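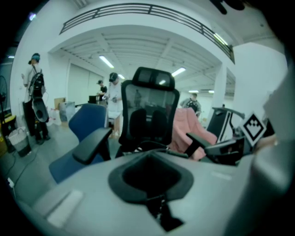
I promised in November that I will write more often about our robotics club, and then I did not write anything. So I will try to put the last weeks in one post, also the parts which went badly.

For readers who are new: I study in Presholm, second year of mechanical engineering, and I joined the club because my roommate Gayan Majumder was already in it. Our project this term is collecting demonstrations with hand-held grippers. We walk around with the gripper in the hand, do some simple household task, and the camera on it records everything. Later a policy is trained from these recordings, and our arm should do the same task by itself. Should.

The room we work in has a mezzanine and a very high ceiling, and it is always full of chairs. I like it. We have a woven laundry basket, storage bins, plastic bags, all the ordinary things that a home also has. In the first week I cleaned the floor and put all in order, and Sumaiya Bhuiyan, who leads the data group, asked me please to stop. A tidy room makes tidy data, she said, and then the robot is lost in a normal apartment. I had not thought about it before.

My own job is the checking of the episodes. Up to last Saturday we recorded 710 and I accepted 431 of them. When I read these numbers to the group it was quiet for a moment. Most of the rejected ones have the same two problems:

- the tracking is lost when the person turns too fast
- the fingers close before the object is well between them, and the person corrects it with a second grasp

The second one is my personal enemy. For a human it is nothing, you close, you miss a little, you close again. But if there are many such episodes, the policy learns the missing also. Anas Masri does not agree with me. He thinks the corrections are useful, because the robot must know what to do after a bad grasp. We discussed it until nine in the evening and then we made a compromise: I keep these episodes in a separate folder, and we will train once with them and once without. I will write here which of us was right, even if it is him.

I also recorded some episodes myself, to be fair to the others. It is more tiring than it looks. After one hour the wrist hurts, and you begin to do everything a little lower and a little faster. I could see it in my own files when I checked them the next morning -- I had to reject 6 of mine in a row, which was not pleasant. Now I take a break every twenty minutes and I change the hand.

One more thing that helped: before each session we say the task aloud, with the same words, and everybody shows it once without recording. Gayan found this childish. But before, one person put the cloth into the basket from the top, another pushed it over the side, and a third first moved the basket. All three are correct, but for such a small dataset it is too much variety.

The goal is 1040 accepted episodes before the winter break. With the present speed we will not reach it, so Sumaiya wants to add one more evening in the week. I have an exam in thermodynamics in the same time and I did not answer her message yet.

If somebody from another student club reads this and has a good method for checking episodes faster, please write me. At the moment I watch every one from start to end, with tea.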